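Plotutano 双色家务布 产品页

本网站使用 Cookie 以保证购物车和登录功能正常运行。继续浏览即表示您同意我们的 Cookie 政策。[接受] [仅必要] [设置]

首页所列价格更新于 2025-02-14。

产品概述

Plotutano 双色家务布是一款多用途棉质盖布，适合铺台面、包裹餐具、覆盖发酵中的面团、擦干玻璃器皿以及日常收纳时的隔层使用。布料为双层结构，面层浅天蓝，里层深宝蓝，两层在四边缝合，中间不加填充物。双层之间可以轻微滑动，折叠时比同等厚度的单层布更服帖，摊开后也容易抖平。

本款由 Husow 织造，Akande 负责染色和后整理，Nosar 仓库统一发货。三个环节的批次号印在同一张水洗标上，联系客服时请一并提供，便于查询。

货号与规格

货号：1638
颜色：浅天蓝 / 深宝蓝
成分：面层 100% 棉，里层 100% 棉
织法：面层平纹，里层斜纹
成品形状：长方形，四角直角
包边：同色细线双道缝
挂环：无
包装：纸质腰封，不使用塑料袋

单条零售价 44 元。两条以上合并发货，运费按一个包裹计算。货号 1638 只有这一种配色，原先的灰白配色已于 1 月停产，库存售完后不再补货。仍需要灰白配色的客户可以向客服登记，我们会告知剩余库存所在的门店。

面料与手感

面层纱线较细，织得比较紧，表面平整，没有明显的毛圈，不容易勾丝。里层斜纹略厚，吸水速度比面层快。需要擦干水迹时，建议把深色一面朝外使用；需要盖住食物或垫在器皿下面时，浅色一面朝外更合适，沾上面粉或茶渍也容易看到，方便及时清洗。

新布出厂前经过一次预缩和柔软处理，首次使用前仍建议单独清洗。未下水的新布吸水性偏弱，洗过两到三次后达到正常水平。棉布会有轻微褶皱，折叠存放后尤其明显，这是纯棉织物的正常特性，不影响使用。对平整度有要求的，可以在布料半干时用中温熨烫。

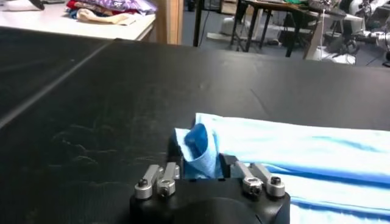
双层布在折叠时有一个常见问题：里层容易向一侧堆积，叠好以后边缘不齐。处理方法是先把布平铺在台面上，用手掌从中间向四边推一遍，再对折。对折后提起布的两角轻抖一次，里层会自然落回原位。叠成四层后可以直接放进抽屉，叠成八层适合竖放在收纳盒里。

不建议长期卷起存放。卷起后外圈面层受到拉伸，时间久了会出现一道一道的横纹，需要重新下水才能恢复。

适用场景

一、台面铺垫。在深色台面上铺开，可以作为摆放碗碟的临时沥水区。双层结构能够吸收少量水分，但不防水，木质台面请及时移开湿布，避免留下水印。

二、面团和食物覆盖。使用前请用清水浸湿并拧干，盖在盆口上，四边自然下垂即可。请勿直接接触高温锅具，也不要放入烤箱或微波炉。

三、包裹易碎物品。搬家或换季收纳时，可以用来包住杯子、花瓶和小型摆件。包裹时把物品放在布的中央，先折近身一侧，再折左右两侧，最后向前滚动收口。布面没有绒毛，拆开后器皿表面一般不需要再擦。

四、衣柜和抽屉隔层。平铺在两层衣物之间，可防止深浅衣物相互摩擦。请确认布料已经完全干透再放入柜内。

五、野餐和外出。单条重量轻，折叠后可放进帆布袋的侧袋。需要固定在桌面上时，请使用普通桌布夹，不要使用带齿的金属夹，以免在布面留下孔洞。

洗涤与保养

首次清洗请与其他衣物分开。深宝蓝里层在前两次清洗中可能有少量浮色，属于活性染料的正常现象，水变清后即可与同色系衣物混洗。

水温不超过 41 度，普通洗衣液即可，不可漂白，不建议使用柔顺剂。柔顺剂会在纤维表面形成薄膜，降低吸水性。如果已经使用过，用清水加少量白醋漂洗一次，通常可以改善。

可以低温烘干，烘干后请立即取出并抖平。自然晾干时请对折搭在杆上，避免强光直射，长时间暴晒会使浅天蓝面层发白，里层也会变浅。

油渍请在洗涤前用少量洗洁精点涂，静置后轻轻揉搓。茶渍和咖啡渍请尽快用冷水冲洗，不要先用热水。请勿用硬毛刷刷洗面层。

尺寸误差与色差说明

产品为批量裁剪、人工缝边，成品长宽可能存在少量偏差，不属于质量问题。不同批次的浅天蓝略有深浅区别，同一订单购买多条时，Nosar 仓库会尽量安排同一批次。对颜色一致性要求较高的客户，请在订单备注中注明“同批次”，如果该批次数量不足，我们会在发货前联系您确认。

浅色面在暖光下偏灰，在日光下更接近天蓝；深色面在光线较弱时看起来接近藏青。颜色以实物为准。

库存与发货

货号 1638 当前可售库存 1,068 条。付款后两个工作日内从 Nosar 仓库发出，偏远地区时效以承运方通知为准。

订单发出后可在“我的订单”中查看物流信息。如需更改收货地址，请在发货前联系客服，发货后无法更改。

大量采购（餐厅、民宿、烘焙教室等）请通过询价表提交数量和收货城市，询价表一个工作日内回复。大量采购订单可以去掉纸质腰封，改为整捆装箱，单价另议。目前不提供绣字和定制尺寸服务。

退换货

未下水、未拆除水洗标的产品，可在签收后七天内申请退换。已经清洗或使用过的产品，如出现开线、脱边或破洞，请拍摄问题部位和水洗标，由客服判断后安排补发或退款。因漂白、高温或尖锐物品造成的损坏不在退换范围内。

退货请保留纸质腰封。腰封遗失不影响退货，但包裹内需附上写有订单号的纸条，否则仓库无法登记。退款在仓库验收后三个工作日内原路退回。

常见疑问

能否当作毛巾使用：可以擦手，但面层没有毛圈，擦干头发或身体的效果不如毛巾。

能否裁剪：可以，裁剪后两层会分离，需要自行重新锁边。裁剪过的产品不再接受退换。

两面是否可以分开洗：不可以，两层为缝合结构。

是否适合擦拭镜片和屏幕：不建议。里层斜纹较粗，可能在镀膜表面留下细痕。

起皱后如何快速恢复：用喷壶均匀喷湿，双手拉住对边绷直，平铺晾干。褶皱较深时需要熨烫，先烫里层，再烫面层。

订阅 Plotutano 邮件通讯，获取补货通知和新品信息。请输入您的邮箱地址。[订阅] 您可以随时取消订阅。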